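April 26, 2019

Got to the shop a little after six. Musa Bashir was already there with the lights on and the compressor off, so for once I could hear myself think. We had the place to ourselves until nine.

First job was the clamp. The bins have been creeping on the table all week. Every time the arm brushes a wall, the pair of them shift a hair and the taught positions go stale. I put the bar clamp on the corner where the two bins meet and cranked it down hard, then pushed on the front bin with my knee. It held. I still want a proper bracket there, but the clamp can stay until I have a free Saturday.

Second job was the hose. Musa thought it was pulling on the wrist when the last joint turns past 70 degrees. I jogged it slowly by hand and he was right, there was a tug you could see in the fitting. We gave it more slack around the orange cover and tied the thin cable in with it in two places. After that it went through the full turn without pulling. Need to buy more ties. Need to buy more of everything.

Ate a sandwich in the truck. Called Meredow about the spare fingertips and got put on hold for the length of the sandwich. They say Tuesday. The green ones we have are wearing on the inside face, and the left one has a nick in it that I don't remember from last week.

Spent the next hour on the script, which Musa named Makokha and I have given up trying to rename. It now waits 2 seconds after the fingers close before it lifts. Before tonight it lifted right away, and anything slick stayed behind. I also dropped the approach speed to 50 percent near the bottom of the bin. The floor of that thing is scratched up enough.

The back wall is worse than the floor. There is a big worn patch on the divider from August, when I had the height offset wrong and kept running it anyway. I should have stopped after the first scrape. I looked at that patch a long time tonight and decided not to sand it.

Then we put the mixed stuff in the front bin and left the rear one clear for drops. The purple thing, the little blue box, the mesh ball, the tan brush or sponge thing, the clear packages that give the camera fits.

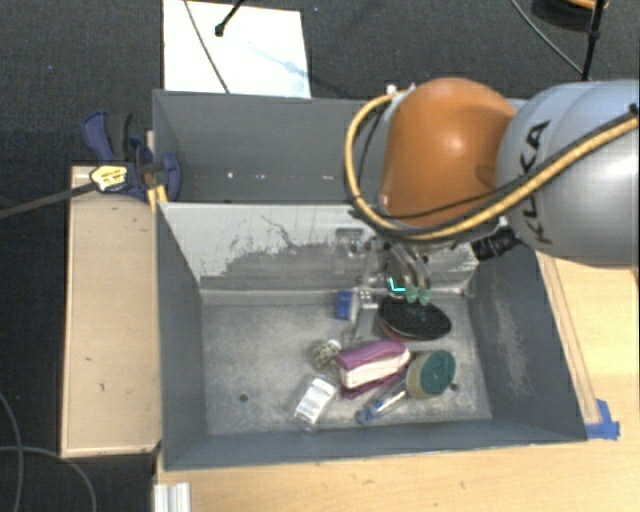
Total so far is 136 tries on the new script, counting the ones from Wednesday. I wrote the misses in the green notebook by item this time. Clear plastic is still most of the list. Musa thinks a darker mat in the bottom would help and I think it's the lighting, so we will try the mat first because he has one at home.

Shut down at nine when the Bundance people came in to use the saw. Swept my side. Forgot my jacket on the hook again.

Tomorrow: ties, mat, write back to Clolmont about the bench fee.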